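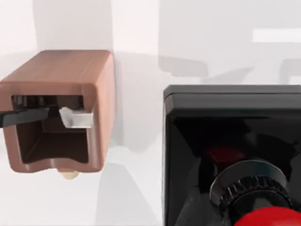
I finally made it to the open afternoon at the Trevbridge data center last month, and I'm still a bit giddy about it. I've been deploying containers to that place for years and had never set foot inside!

We went around in small groups, starting on the second floor where Jekeck runs its clusters. I say clusters, plural, and boy do they mean it. They have 85 of them now, most with 9 nodes or fewer, and every team gets its own. Our guide said they used to run one huge shared cluster and that upgrading it took a whole weekend and a lot of pizza. 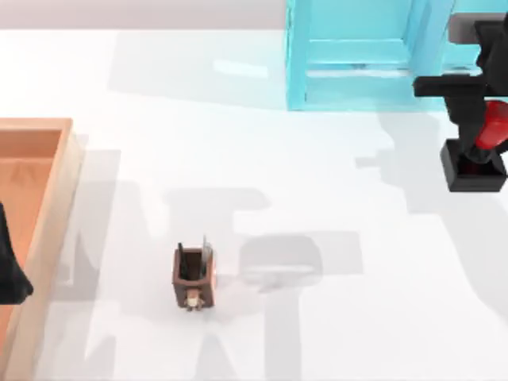 After that came the demo I'd been waiting for - a live upgrade with Vultgate, their in-house rollout tool. She picked 2 test clusters, drained the nodes and let it go. One came back fast. The other sat there complaining about a stuck pod for so long that we moved on to the coffee (very good coffee, by the way).

The day's last talk was from the Kumarasinghe people, who do the monitoring. They showed a wall of alerts from one bad night in March, 3291 in total, nearly all from the same expired certificate. I laughed, then quietly made a note to check ours when I got home. We had one expiring in 9 days.

Parking is free after 4 pm, but bring ID or they won't let you past the front desk.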